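Daunenjacke zu Hause waschen: So bleibt sie bauschig

Jedes Jahr im Februar, wenn die ersten milden Tage kommen und man die dicke Jacke zum ersten Mal über dem Arm trägt, schaue ich mir meine Wintersachen bei Tageslicht an und erschrecke ein bisschen. Der Kragen ist speckig, an den Ärmelbündchen zieht sich ein grauer Rand entlang, und irgendwo klebt immer etwas, das einmal Kakao gewesen sein könnte. Lange habe ich meine Daunenjacken in die Reinigung gebracht, weil ich mich nicht an die Maschine getraut habe. Inzwischen wasche ich sie seit Jahren selbst, und ich möchte euch gern Mut machen, es auch zu versuchen!

Was ihr braucht

Ein flüssiges Daunenwaschmittel (ich nehme das von Vellolex, andere gehen sicher genauso gut)
Eine weiche Bürste oder einen alten Waschlappen
4 saubere Tennisbälle oder Trocknerbälle
Ein großes, helles Handtuch
Einen Trockner, der auch bei niedriger Temperatur läuft
Und Geduld, davon am besten reichlich

Vor dem Waschen

Schaut zuerst auf das Etikett. Ist der Waschbottich durchgestrichen, dann bleibt es leider bei der Reinigung. Steht dort eine 30, könnt ihr loslegen. Leert alle Taschen, auch die kleine innen, in der bei mir regelmäßig ein Papiertaschentuch überwintert. Falls eure Jacke einen Pelzbesatz hat, nehmt ihn ab, und dann zieht ihr sämtliche Reißverschlüsse zu.

Danach breite ich die Jacke auf dem Bett aus, erst mit der Vorderseite nach oben und dann mit dem Rücken, und streiche sie mit der flachen Hand glatt. Ich suche dabei nach kleinen Löchern und offenen Nähten. Eine Stelle, aus der jetzt schon ein Federchen herausschaut, kann in der Trommel weiter aufreißen, und dann habt ihr die Daunen überall, glaubt mir. Eine aufgegangene Naht nähe ich mit einer feinen Nadel und kleinen Stichen nach. Für winzige Löcher im Oberstoff gibt es selbstklebende Flicken, meine sind von Cavar, und man sieht sie kaum, wenn die Farbe halbwegs stimmt.

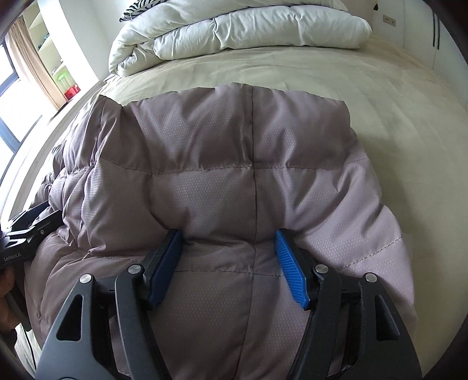
Flecken behandle ich immer einzeln vor. Ein Tropfen Waschmittel auf den feuchten Lappen, sanft in kreisenden Bewegungen einarbeiten und 22 Minuten einwirken lassen. Ja, die Zahl ist krumm, aber so lange läuft bei mir in der Küche der Kaffee und die erste Hälfte der Zeitung, und es hat sich bewährt. Am Kragen darf es ruhig ein zweiter Durchgang sein, dort sitzt meistens Hautfett, und das ist hartnäckig.

In der Maschine

Wascht die Jacke allein, auch wenn die Trommel halb leer aussieht. Sie braucht den Platz. Wählt das Feinwaschprogramm bei 30 Grad, stellt einen zusätzlichen Spülgang ein und lasst den Weichspüler unbedingt weg, er verklebt die feinen Daunen. Beim Waschmittel haltet ihr euch bitte an die Angabe auf der Flasche. Ich habe einmal großzügig nach Gefühl dosiert und hinterher einen halben Nachmittag lang Schaum ausgespült.

Geschleudert wird nur mit niedriger Drehzahl. Wenn die Jacke aus der Maschine kommt, sieht sie erbärmlich aus, platt und klumpig wie ein nasser Lappen. Erschreckt nicht, das muss so sein! Hebt sie mit beiden Händen von unten heraus, damit das Gewicht nicht an den Nähten zieht, rollt sie in das Handtuch und drückt das Wasser vorsichtig heraus. Bitte nicht wringen.

Trocknen, und zwar lange

Jetzt kommt die Geduld ins Spiel. Die Jacke wandert mit den Bällen in den Trockner, niedrigste Stufe, und nach jeder halben Stunde nehme ich sie heraus, schüttle sie kräftig auf und zupfe die Klumpen in den Kammern mit den Fingern auseinander. Bei meiner langen Jacke dauert das ungefähr 5 Durchgänge. Wer keinen Trockner hat, legt sie flach auf einen Wäscheständer und wendet sie mehrmals am Tag, das kann sich dann allerdings ein paar Tage hinziehen.

Ob sie wirklich durch ist, prüft ihr am besten an den Schultern und unten am Saum. Fühlt sich eine Kammer noch kühl oder schwer an, muss die Jacke weiter trocknen, sonst riecht sie im Herbst muffig.

Aufbewahren

Über den Sommer hängt meine Jacke auf einem breiten Bügel in einem Baumwollsack. Vakuumbeutel sind zwar praktisch, aber monatelang zusammengepresst verlieren die Daunen an Bauschkraft. Wenn der Schrank zu voll ist, tut es auch ein großer Kissenbezug, locker gefüllt und oben nur lose zugebunden. Ein Stückchen Zedernholz lege ich noch dazu, gegen die Motten.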